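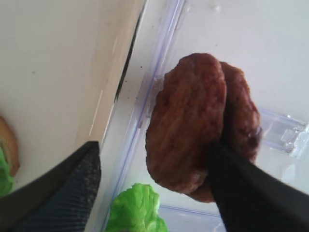
Two patties between the gripper fingers, burger assembly station.

**Equipment planning, assembly cell**
14 September 2019
Entry: F. Sperling. For review: L. Grube.

The purpose of this entry is to record the state of the purchasing plan before the request is submitted. The budget line for end-effector parts stands at 621 euros for the remainder of the period. No transfer from the travel line has been approved.

Items under consideration:

- Replacement finger pads, 2 sets. Quotation received from Retex. Grerel has been asked for a comparable price and has not yet replied.
- Clear plastic holders, 3 spares. Teuber supplies these singly, with delivery charged per order.
- A second tray of the present size. Deferred.

The pads take priority. The patties are handled as a pair, and the grip is made low on the front one, so pad surface matters more at this step than at any other. Mr. Grube has requested that the ribbed type be retained. A smooth pad from Grerel would cost less, but it would have to be tested on every ingredient before the change could be accepted, and no test time has been set aside for that. 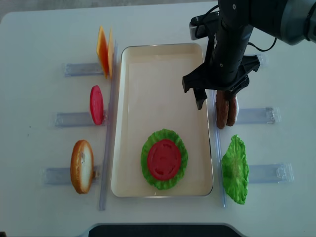

*Page last changed: 14:20, F. Sperling*

Layout at the time of writing: cheese, tomato and bun on the left rail; patties and lettuce on the right. Lettuce and a tomato slice are in the tray, and the gripper is at the patties. The purchasing plan assumes that this layout will be kept. Should the holders be spaced differently, the rails would need to be ordered again, and the present budget does not allow for it.

The Brollness proposal for a complete fixture with fixed ingredient positions was read again. It is well prepared, but it replaces parts that are still serviceable and includes a maintenance contract that the group does not require. It is recommended that the proposal be declined for this period and kept on file.

Open points:

1. Written price from Grerel, to be requested again by F. Sperling.
2. Confirmation from Teuber that the clips are included with the holders. The quotation does not mention them.
3. Signature from L. Grube on the pad order. The order may go out without waiting for point 2.

Food supplies remain on the consumables line and are not to be entered here.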